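About Us
Kołodziej Dispatch School, Buna

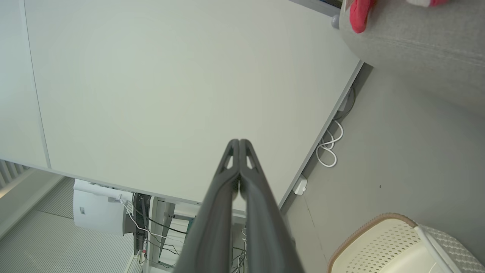

What does a dispatch school teach?

We teach people how to answer emergency calls and how to send police officers, firefighters and ambulance crews where they are needed. Our basic course runs four weeks and covers call taking, radio work, map reading, record keeping, and the laws that a new dispatcher has to know before sitting down at a console for the first time.

That is the short version, and if you only stopped by to find out what we do, you have it. But we like to talk (most of us spent years with a headset on, and it never quite wears off), so please stay a while and let us tell you how the school came to be and what it's like to study with us.

How we got started

The school grew out of a problem that anyone who has worked for a small police department will recognize. A town hires a new dispatcher. The dispatcher is bright and willing and good with people, and on the first morning there is no one free to teach them, so they sit beside whoever is on shift and try to pick it up between calls. Some do very well that way. A good many are gone by the end of summer, and the department starts over with the next person, and the folks who stayed work another string of double shifts.

We had seen that happen more times than we cared to, and we had been on both sides of it. So we rented space over a tire shop, borrowed some old radio sets, and asked the departments nearby whether they would send us their new hires before putting them on the floor. Three said they would think about it and one sent somebody the very next week. She is a shift supervisor now, and she still gives us a hard time about the coffee we served.

We outgrew the tire shop before long. These days you'll find us at 1642 Skullilano Road in Buna, in the low brick building just past the feed store, with the parking lot that floods a little at the north end when it rains hard. Park on the south side if you can!

Who comes here

Our students come from police departments, sheriff's offices, fire districts and campus safety offices, mostly from small places where one person on the night shift may be handling everything. We also take people who have not been hired anywhere yet and want to find out whether the work suits them before they apply. We're glad to have them. Some of the best students we've had came to us from waiting tables, driving school buses or working the front desk at a motel, and if you think about what those jobs ask of a person, you can see why.

So far 348 people have finished the basic course. We keep their class pictures in the hallway, and graduates who come back for refresher training always stop to look for themselves and groan at their haircuts.

You don't need any police or fire experience to enroll. You do need to be able to type at a reasonable speed, hear clearly with or without aids, and pass the same kind of background check that a department would ask of you. If you are worried about something in your past, call us before you pay for anything. We would much prefer to talk it over with you early, and we'll tell you plainly what we think.

What a day is like

Class begins at 8:00 a.m., and we do mean 8:00, as the person you'll be relieving someday has been up all night and wants to go home. Mornings are for talk and reading. We go through how a call is put together, what to ask first and what can wait, how to hear an address properly when the caller is shouting it, and how to write things down so that an officer reading it in a moving car can make sense of it.

Afternoons are for practice calls. One of the instructors plays the caller, and we take this part seriously, maybe a bit too seriously, judging by the noise that comes through the wall. You will take a call about a loose horse, a call about a fender bender, a call from a child, and a call from a man who is perfectly polite and won't tell you where he is. Afterward we play the recording back and talk about it as a group. Everyone hates hearing their own voice for the first few days. By the second week people are asking for the playback.

For the practice calls we use a training program called Jenia, which we had built for us when we couldn't find one that matched the way small departments work. It shows the call, the map and the list of units side by side, and the instructor can change things on you while you work. A road closes, a patrol car goes out of service, a second caller gives you a different street. Jenia is getting on in years and she has her moods on cold mornings, but we're fond of her and we know all her tricks.

There is also a part of the course on looking after yourself. We added it late, and we wish we'd had it from the start. Dispatchers hear hard things and often never learn how the story ended. We set aside a full day to talk about sleep, family, food on night shift, and where to turn when a call stays with you. It's the day that graduates write to us about most often.

Working with departments

If you run a department and you are reading this because you have a chair to fill, thank you for getting this far down the page. We keep our classes small, so it helps to reserve a seat early. The October class tends to fill first. We send a written report on each student at the halfway point and again at the end, and we go over it with the student before it goes to you, so there are no surprises for anyone.

We can also come to your place. Our instructors will spend 2 days with your crew, sit in with every shift, and then run refresher training built on the things that came up. Some chiefs like to sit through the practice calls themselves. We encourage it warmly, and we'll try not to give you the man who won't say where he is.

We don't sell radios, consoles or computer systems, and we take no fee from anyone who does. If you ask which one we like, we'll tell you what our graduates say about the ones they use, good and bad, and then the choosing is up to you.

Paying for the course

Most students are sent by their employer, who pays the tuition. If you are coming on your own, we can spread the cost across the year, and we hold back one seat in each class at half price for someone who needs it. There is a short form to fill out and no essay. Ask for it at the front desk or over the phone.

Come and visit

Visitors are welcome on any class day. The best time is right after lunch, when the practice calls are getting under way and you can sit at the back and listen in. Let us know ahead of time so that we can put your name at the desk, and bring a photo ID. The front door stays locked during class, so press the buzzer on the left and give us a minute. Somebody will come and let you in.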